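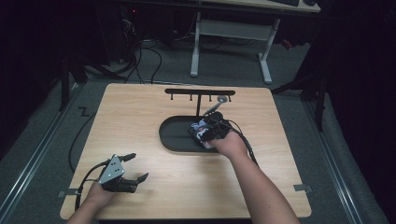 The tray and the peg stand, in position on the blond table.

Saturday, May 31, 2025

I own a tray now. I've held out against trays for most of my adult life, on the grounds that a tray is a place where a mess goes to look deliberate, and I still believe that, but I also have one. It's black and oval with a raised rim, and it sits near the middle of the table with the peg stand behind it like a very small goalpost.

The table came first. I'd been using a folding one from a camping shop for six years, long enough for one of the legs to develop opinions, and when it finally let go of a full mug I went looking for something square. The one I wanted was $749. The one I got was $395 and came from a bloke clearing out the old Climateck office, who threw in delivery as long as I didn't mind it arriving on its side in the back of a hatchback with a doona around it. I didn't mind. It's pale wood with slightly rounded corners, which my hip has appreciated already, and it stands on the grey carpet looking much more composed than anything else I own.

The trouble with a nice table is that you start defending it. With the camping table I'd put down whatever was in my hand, wherever I happened to be standing. Keys, receipts, a screwdriver, half a packet of throat lollies. Within a week of the new one arriving I was hovering over it like a museum guard. I told a visitor to mind the grain. I have never in my life minded the grain.

So, the tray. The Cenance people sell one in four colours, and I chose black because the other three looked like they belonged to somebody who owns a linen apron. The rule was that small things go in the tray and nothing goes on the wood. It's a good rule and I'd recommend it to anyone. It lasted until Tuesday, when I found out that my small things are mostly long things. A tape measure will go in an oval tray. So will a pen, lengthwise, if there's only one of you. Scissors sit across the rim like someone refusing to get into a pool.

That's how I ended up with the stand as well. It's a thin black post with a bar across the top, and four short pegs that hang down from the underside of the bar. I bought it second-hand at the Giáp grocery's car park sale, from a table of mixed kitchen and bathroom bits, and asked the seller what it was for. He said, "Hanging." Fair enough.

I've spent more time than I'd like to admit thinking about which thing gets which peg. The outside ones are easy to get at, so they ought to go to whatever I use most, but the stand is so light that hanging anything serious out on one end feels like seating all the uncles on the same side of the boat. For now the keys are on an inside peg and the scissors are on the other inside peg, and they clack against each other whenever a truck goes past. The outside pegs are for "later". I've had whole cupboards that were for later.

Then there was the question of how far apart to put them. Tray in front, stand behind was my first go, and I've come back to it after a week of trying everything else. Stand in front meant reaching around the post for every little thing. Side by side took up too much table, and made it look like I was about to sell you something. With the stand behind, the bar floats over the back of the tray and anything that falls off a peg has at least a chance of landing somewhere sensible.
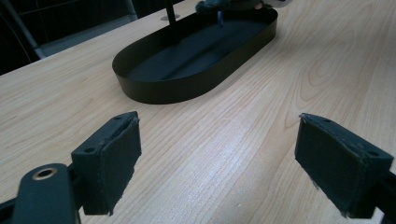 Cavlow Small Rooms and Tables Club

For anyone new, the club is a handful of us who live or work in rooms a bit too small for what we do in them. We meet at each other's places, move one another's furniture, and then go home and move our own. These posts go up on the club page as well as on mine, which is why I'm now going to talk about wood grain for a few paragraphs. Members have asked. All right, one member asked, and she may have been being polite.

Most of the tabletop is fine pale stripes, very even, the sort of thing you'd forget while looking at it. Then over on one side there's a patch where it all goes off: a darker, flamey swirl with loops inside loops, like a contour map of somewhere you wouldn't want to push a pram. I didn't notice it when I handed over the money. I noticed it at breakfast the next day and it's now my favourite part of the furniture.

It's also made the tray harder to place, because I don't want to cover the swirl. I had the tray right on top of it to begin with, which was like buying a painting and hanging the calendar over it. Moving it across meant the whole arrangement was off centre, and I tried to be relaxed about this. I was relaxed about it for an evening.

Setting the tray on an angle to the room was somebody's suggestion at the last meeting. I'd have said a tray should line up with the table and the table should line up with the wall, and so on out to the street. But an oval doesn't have corners to give you away. Run it with the grain, look at it from the wrong chair, and it seems to have been put there by a person with a plan.

A few notes for those who said they might get the same one. The matte finish inside shows dust, and mine showed flour, in a house where I'd have sworn there'd been no baking since Easter. There's a faint lighter line running the length of the floor of it, too. I've tried a damp cloth and I've tried ignoring it, and I prefer the second method. The sides are low, so it's no good for anything that rolls with conviction. A button will stay put. A marble has other plans.

The table also throws back a fair bit of light when the blind's up, in one soft patch that ends up exactly where I want to read. I've ordered a mat. I know what I said about covering the wood.

Next meeting is in June, at mine, and you're welcome to bring something for the outside pegs. It has to be light. Please use the side gate, as the front one is still tied up with the camping table's strap.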